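Brirkside Residents' Association
Minutes of the Shared Meals and Common Room Meeting
2025-08-30

Present: Laimutė Adomaitis (chair), Kamrul Talukder, Karthik Pramanik, Afroza Mondal, Tahsin Khondokar (minutes)
Apologies: none received

1. Minutes of the last meeting

Accepted with one change. Under item 4 the price of the floor mop heads had been left out. Kamrul will add it to the file copy.

2. Steel tableware

Afroza reported on the switch from disposable plates to stainless steel. The order from Forka came in two deliveries and is now complete: 128 pieces, made up of bowls, plates, spoons and forks. The bill was $643 including delivery, and it has been paid.

Karthik asked about the bowls. Two people had told him the wide ones were hard to carry when full. Laimutė said the wide ones are meant for salad and rice and should not be filled with soup in any case. Afroza will put a note on the shelf where the bowls are kept.

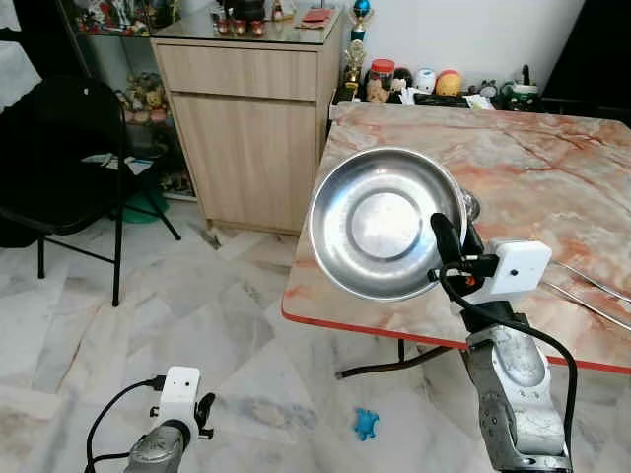
Kamrul asked if there was any money left for serving spoons. Afroza said there was, but she would like to see how the first few dinners go before buying more. Agreed to look at this again in November.

Stickers: some pieces came with a maker's sticker on the underside. Cooking oil takes the glue off, followed by dish soap. Tahsin has done the plates. The bowls are still to do and Karthik offered to take them home.

3. Place settings

There was a longer talk about this than planned. At the last dinner each table was laid a different way and people ended up passing forks across to one another. Laimutė asked for one setting that everyone uses.

Agreed: each person gets one small deep bowl, one plate, one spoon and one fork. The plate goes nearest the diner with the bowl behind it. Spoon and fork go together on the right. Kamrul would have liked the fork on the left, as he does it at home, but did not ask for a vote.

Cups are not part of the setting. They stay on the side and people fetch their own. 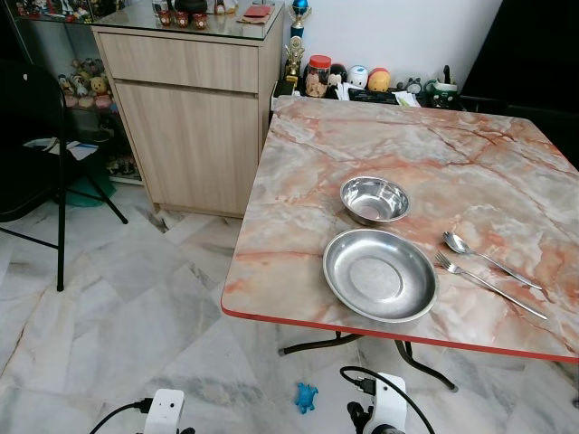
Bowl, plate, spoon and fork on the marble-patterned folding table.

Afroza asked that tables be wiped before they are laid and again after they are cleared. The glossy tops show every smear. A damp cloth is enough - please do not use the scouring pads, which are for pots only.

4. Folding tables

Karthik has looked over the folding tables. One leg on the table from the back store does not lock the first time and has to be pushed until it clicks. He will oil it. If that does not help he will call Woldegiorgis, who fixed the stacking chairs.

The tables are to be carried by two people and not dragged. Laimutė reminded everyone that the floor tiles were expensive and that there are no spares.

Tahsin asked where the tables should go between dinners. Agreed on the wall by the meter cupboard, folded, tops facing inward.

5. Cabinet and small items

The drawer of the cabinet is getting full of things that belong in the kitchen. Afroza and Laimutė will empty it before the next dinner. The cupboard part is for tablecloths and napkins.

Kamrul said that the glass top should be kept for light things only. Nothing hot and nothing heavy is to be put on it. He asked how thick the glass is and no one present knew.

Toys left on the floor were raised again. Parents are asked to check under the tables before going home. Tahsin will find a box for anything left behind, and it will be emptied at the end of each month.

6. Next dinner

Seats are limited to 30. Names to Afroza. The charge stays the same as last time.

Menu: rice, lentils, a vegetable dish and salad. Karthik will cook the lentils. Kamrul offered to bring pickles from Plerna, where he can get the large jar. Laimutė has budgeted $60 for vegetables and fruit and would like receipts for everything.

Setting up starts one hour before the meal. Two more people are needed for washing up. Steel pieces should be dried with a cloth and not left in the rack, or they get water spots.

7. Any other business

The key to the back store has a new tag (green). The old tag said "garage", which confused people.

Afroza asked for the tap in the common room sink to be looked at. It drips when turned off fully to the right. Karthik will check the washer when he comes to oil the table leg.

Actions

Afroza - note for the bowl shelf; names for dinner; drawer, with Laimutė
Karthik - stickers on bowls; table leg; tap
Kamrul - file copy of last minutes; pickles
Tahsin - box for toys; send these minutes out
Laimutė - vegetable budget and receipts; drawer, with Afroza

Next meeting: after the dinner, same room. Laimutė will send the time.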